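Subject: Re: [class-notices] Bianchini v. Coter claim forms, anybody get one yet?
Date: February 2023

Hi everybody,

Yes! Mine came in the mail yesterday and I read the whole packet at the kitchen table with a highlighter, so let me pass on what I learned while it's fresh. Your question first:

> I bought two of the Coter space heaters back when they were
> still selling them through Vovis, and I'm pretty sure I'm in
> the class, but I haven't gotten a thing. No postcard, no email.
> Do I need a receipt? I threw mine out ages ago. Also my
> sister-in-law had the one where the cord melted and she
> wants to know if she can still bring her own case or if
> this settlement shuts her out. Sorry if this was covered
> before, I only joined the list last week.

No need to be sorry, this is what the list is for, and welcome!

No receipt needed for the basic payment. That was the part that made me whoop out loud. The first version of the deal wanted proof of purchase for everything, and the judge sent the lawyers back to fix it. Now you sign a statement on page 3 saying when you bought it and where, and you give the model number if you still have the heater. If you don't, there's a box to check for that. The basic payment is $83 per heater, and you can claim up to two that way. With receipts you can claim more than two.

There's a second tier for people who had damage to their home or their things, and it goes up to $900. For that one they do want paper. Photos, a repair bill, a letter from your landlord, a claim number from your insurance company, any of those. I'm sending in my outlet cover bill and two photos of the scorched wall, and I'm very happy to show anyone how I filled in the damage section if you write to me off list.
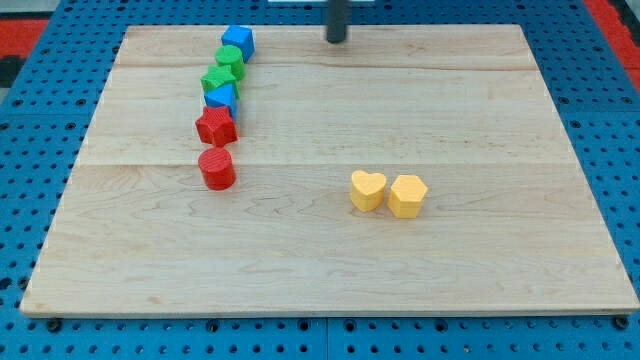 Colored blocks on a wooden board

Now your sister-in-law, and please have her read this part herself. The settlement is for money losses, meaning the price of the heater and property damage. The notice says in section 9 that claims for bodily injury are not released. So if she was hurt when the cord melted, she keeps that claim whether she stays in or not. If it was only damage, say to a rug or a floor, and she thinks $900 doesn't come close to covering it, she would have to opt out in writing before the deadline and go on her own. Staying silent counts as staying in. I'm a retired court clerk and no lawyer, so she should call one before she decides, and a lot of them will do a first call for free. The deadline to opt out is in March and so is the deadline to object. The claim form has a later date, printed at the top of page 1, so don't mix those up like I almost did.

If you haven't gotten a notice, my guess is that the Vovis customer list they used had your old address. You can still file. Call the administrator, Nimel, at the number in the newspaper notice and ask for a blank packet. I was on hold long enough to fold a basket of laundry, but the woman who picked up was so nice and knew the case cold. Have your old street address ready, she looks you up by that.

A couple of people here asked about the lawyers' fees. The fees come out of a separate pot, so they don't shrink the $83. What could shrink it is a huge pile of claims, and there's a paragraph about payments going down pro rata if the fund runs short. Please don't let that stop you from filing! When I joined this list we had a handful of people swapping photos of burned plugs, and now we have 200 members, and I really think all those letters to the judge about the receipts made a difference.

One more thing. If you still have your heater, unplug it and put it in the garage, but don't throw it away until your claim is approved. The form says they can ask for the label off the back.

I'm mailing mine tomorrow, certified. Will post when the green card comes back.

Warmly,
your list mom in Dayton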